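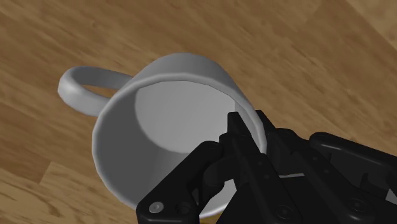 I drink a lot of tea, and for years every cup I own had that brown film at the bottom that dish soap just slides over. So this month's tips are mostly about stains, plus a couple of things readers sent in.

**Tea and coffee rings.** Baking soda, a few drops of water, and your finger. Make a paste, rub it around for a minute, rinse. If it's really baked on, leave the paste overnight and try again in the morning (I do mine while the kettle boils). Skip steel wool - it scratches the glaze and then the next stain grabs on even harder!

**White marks on the table.** Try a hair dryer on low first, kept moving. Jailson Miranda wrote in to say he rubs a dab of mayonnaise on his and wipes it off after 2 hours. I tried it on my old Koubek side table and was very pleased, though the room did smell like a sandwich.

**Musty thermos.** Fill it with hot water and a spoonful of white vinegar, leave the lid off, and go do something else.

**Sticky labels on jars.** Cooking oil, wait, scrape with an old plastic card. I have over 4 shoeboxes of clean jars now, so don't ask me about storage.

Next time I'll get to the oven door. Mine is bad enough that I've been putting it off since August.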